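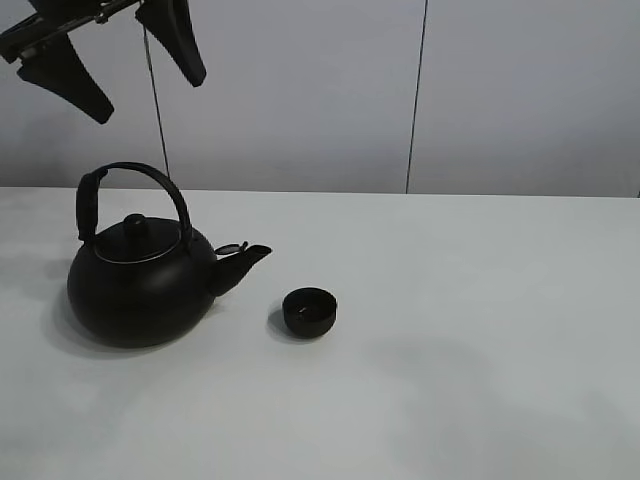 Bench, morning.

14 May 2022. Descaling trial, Paltbridge tap water. Dosed the first beaker with citric acid at 15 g per litre, 400 ml, coupon hung on nylon line. Fizzing slowed after 32 minutes. Coupon rinsed, dried, weighed: loss lower than the April batch. Balance drifting again, re-zeroed twice.
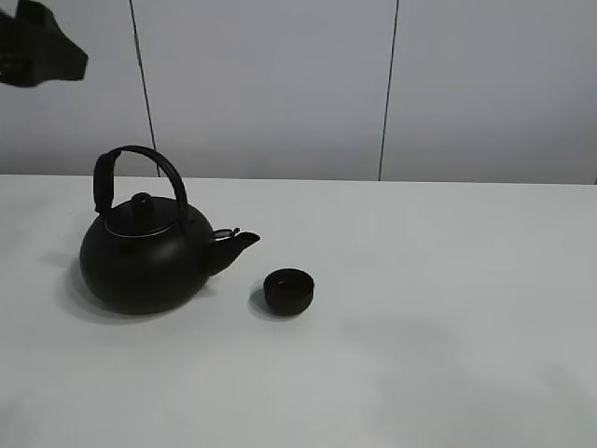 Second beaker had the same dose but started at 60 °C. Scale came off in flakes and blocked the filter paper. Fadime Türkmen wants the flakes kept for the Mindov samples. Bagged and labelled.

Still to do: blank run with deionised water, new filter papers from Soriano.

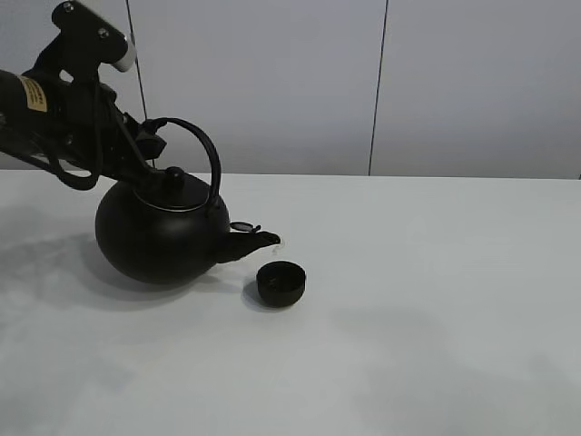

Does the acid need changing between coupons?
Fresh solution each time, as the used one is partly spent and the weights won't compare.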